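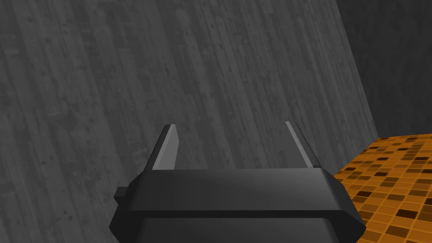 wrist cam, one arm, start of the run. Gripper open, pointed at the gray panel

gravelpit_tam
OK so we're a student club team doing the Trandgate sim challenge (two-arm category, first time for us) and I'm losing my mind a bit. The render up top is what our policy gets from the wrist camera for a good chunk of every run. It's a lot of gray! Gray fingers against a gray wall with that wood grain on it, and a little bit of orange tile in the corner if you're lucky.

Our setup: 113 demos, all teleop, recorded by three of us over most of September. Training on the wrist views only, because the person who wrote our loader last year swore that the head camera "just confuses it". Success rate on our own test seeds is 9 percent. The Khattak kids posted way better than that with fewer people, so I know it's us.

Do we need more demos or are we doing something dumb?

pixelhamster
More demos. Sorry, I know you don't want to hear it. We were at the same number you are and our arms did this little drunk wave and then parked themselves. At 1,000 it started looking like it had a plan.

ohmslaw_and_order
Gonna disagree with hamster. Look at the view they posted. There is nothing in there telling the policy where it is. You could record 4,000 demos and a gray wall is still a gray wall. Turn the head camera back on before anybody on your team gives up another weekend.

pixelhamster
We had wrist only and it worked??

ohmslaw_and_order
You had the Povora tabletop task. Everything was in front of the gripper from step one. Different animal.

gravelpit_tam
Yeah ours starts with the arms in random poses, so the wrist cam can be aimed at pretty much anything. OK, I dug out a head view from the same session so you can see what we've been throwing away. I hadn't looked at these in weeks and I kind of forgot how much is in there.

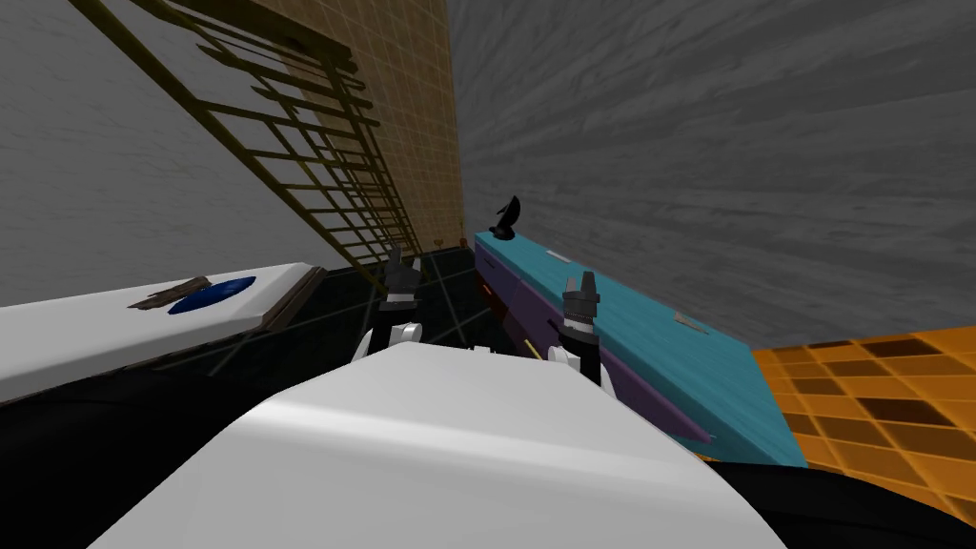
So my thinking is, left arm deals with the white tray and right arm deals with the teal box, and we never want them to cross. In the demos we mostly kept to that, except one of our drivers is left handed and likes to do everything with the left arm (love him, but I may have to toss his data). From up there the policy could at least tell which side it's supposed to be working on. With the wrist views it has to guess.

marmotdrive
Don't toss his data yet. Tag it by driver, train with and without, compare. We threw out a whole driver last season because of a hunch and our numbers went down.

gravelpit_tam
Good call, we do have the driver saved in the run notes. Mostly. Some of them just say "me".

drernum_club_b
Drernum club here, B team. We use head plus both wrists, and the thing that helped us more than any of it was making the three images the same size and NOT sharing one encoder between head and wrist. With a shared one it sort of averaged everything into mush. Separate encoders, slower training, much happier arms.

Also how are you normalizing the gripper open/close value? Ours was flipped on one arm for a month.

gravelpit_tam
Flipped how? Like open was closed?

drernum_club_b
Yep. The left hand would go in politely, close before it got there and bonk the thing across the table. We thought it was a learning problem. It was a minus sign.

gravelpit_tam
Oh no. Ours bonks stuff. Checking tonight.

pixelhamster
I still say more data, but fine, check the sign first lol

ohmslaw_and_order
One more thing on the thin stuff. In your head view that brown stick is partly on top of the blue oval. If you downsize that image too far the two are going to smear into one blob and the policy won't know which one it's grabbing. What resolution are you feeding it?

gravelpit_tam
Tiny. Embarrassingly tiny. Our lab machine has one old card and it's shared with the drone people.

marmotdrive
Crop before you shrink. You don't need the ladder thing or the upper walls for picking something up off the tray. Cut the top part off and spend your pixels on the work area.

drernum_club_b
Careful with that, if your arms start high they can go out of the crop and then you're blind again. We cropped too tight and had to redo a week of training. I'd cut the top a little and leave the sides alone.

marmotdrive
Fair. Depends on the start poses.

gravelpit_tam
Update, 11 pm. Left gripper sign was flipped in the loader. LEFT ONLY. It's been like that since last year's code, so I guess last year's team bonked stuff too. Retraining overnight with head cam on and separate encoders, light crop, same 113 demos so we can see what changed. I know that's several things at once, ohms, please don't yell at me.

ohmslaw_and_order
I'm yelling a little. Run one with only the sign fixed or you'll never know what did it.

gravelpit_tam
Ugh, ok. Queued that one behind it. The drone people are going to hate me. Will post both numbers when they're done.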